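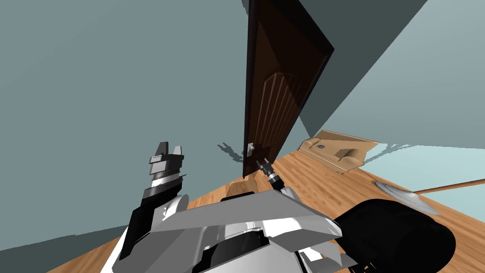
Head view in the Gristside sim, right gripper close to the door handle, no grasp yet.

Status: open, waiting on Natália
Component: Mistura (arm planner + grasp scoring)

Hi Natália, me again with the door thing! I've been poking at this since lunch and I think I've got it down to one spot in the code, but I'd love your eyes on it before I start ripping stuff out.

Quick version: the planner gets the right arm up near the lever just fine, then sits there replanning until it hits the 2000 iteration cap and gives up. The log says "no collision-free approach" every single time. I ran it with seed 327 so you can get the same run I'm getting.

What I tried so far:

Turned off the left arm in the collision set. No change at all.

Bumped the approach clearance from 15 mm down to zero (I know, I know). It gets a bit further and then fails the same way.

Swapped the door mesh for a plain box. Now it works! So I got excited and dumped the collision hulls, and the one for the door panel is a mess. It looks like the convex decomposition is treating the grooves and the raised edge as one fat blob, and the blob swallows the handle. Poor planner never had a chance.

Then I wondered if it was only doors, so I pulled up the wrist view too and checked what else in the room has that kind of surface.
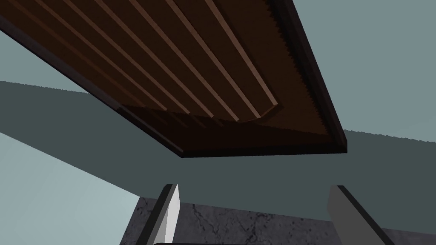

Anything with thin raised strips or narrow channels is suspect to me now, and I'd like to rebuild all of those hulls in one go -- the Parnasero exporter has a flag for max hulls per mesh, and ours is set way too low for this kind of shape. I tried it on the door alone with the limit at 170 and the handle finally pops out on its own. Load time went up, though, and I haven't measured how much.

Two questions for you:

Is there a reason the limit lives in the global config and can't be set per asset? I'd much rather raise it for a handful of meshes.

Also, does the grasp scorer read the same hulls or the visual mesh? If it's the hulls, some of our old scores near handles are probably junk too.

I'm leaving my branch up (door-hulls) with the config change and the hull dump script. Don't merge it yet -- the box door is still in there.

Thanks!
Satish D'Souza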